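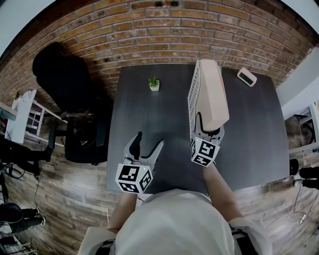 A plastic organizer on the desk, with the succulent and the little clock-like device at the back

Desk Setup FAQ

We love a good desk day at Jotudero, and the questions keep coming in, so we've put our answers in one spot. They cover small organizers, plants, clocks and all the bits that end up on a tabletop. Khải Dương wrote most of them and Fahad Paracha added the plant parts (he insisted).

Where do I start if my desk is a total mess?

Take everything off. Yes, everything! Put it on the floor or the bed, wipe the top down, and bring back only what you used in the last week. You'll be amazed how big your desk is. The rest can wait in a box until you've picked a home for it.

What goes back first?

The organizer, always. It's the bulkiest thing after your screen, and the small stuff is easy to fit in once it has its place. Try it in a couple of spots and sit down in your chair each time. If you have to stand up to reach it, it's too far back.

Should the organizer run along the back edge or down the side?

We like the side for long, narrow ones. You get the whole middle of the desk for writing or a laptop, and your elbow soon learns where it is. On a shallow desk, put it along the back.

Why do you like organizers with slots in the side?

Air gets through, they weigh less, and you can hook things on them! Khải clips binder clips along one side of his and hangs his headphone cable from those. Slotted panels do collect dust, though. A dry paintbrush gets into the holes better than a cloth.

My organizer is plain beige plastic and looks kind of dull. Any ideas?

Beige is great on a dark desk. A pale box on charcoal gray really stands out, and you'll never lose it under a pile of papers. If you want some color, line the inside with wrapping paper so you see it when you reach in. Please don't spray paint it without testing a corner, as some plastics go sticky and stay that way.

How do I clean a matte tabletop?

Warm water, one drop of dish soap, soft cloth, then dry it right away. Skip furniture polish, which leaves shiny patches. Dark matte tops show fingerprints when the light hits them, so do a quick wipe at the end of the day if that bugs you.

Can I keep a succulent on my desk?

Please do! Fahad has four on his. They want bright light, a pot that drains and very little water. Push a finger into the soil and water only when it's dry all the way down. Winter is when most people drown them, so in January his get hardly a sip.

The pot is tiny. Do I need to move the plant to a bigger one?

Not for a good while. Small plants are happy in small pots. When roots start poking out of the bottom, go up one size. Square pots tuck nicely into a back corner, by the way, and they don't roll when you knock them.

Is a desk clock worth the space when my phone tells the time?

We think so. You pick up your phone to check the time, and 20 minutes later you're looking at somebody's vacation. A small clock in the far corner, turned a little toward your chair, does the job and takes up hardly any room.

How many things should I leave out?

There's no right number. Khải likes two items plus the organizer. Fahad likes a jungle. Leave enough bare surface for an open notebook and both forearms and you'll be fine.

Does it matter what's behind the desk?

More than we expected! A red-brown brick wall is busy all by itself, so simple shapes and pale colors look good in front of it. With a plain wall you can go wilder on the desk.

How often should I redo all this?

Whenever reaching for a pen gets annoying. We do ours at the start of each month, with music on, and it takes less time than making lunch.

Can I send you my own setup?

Yes, we'd love to see it! Use the contact form and tell us what you keep in your organizer.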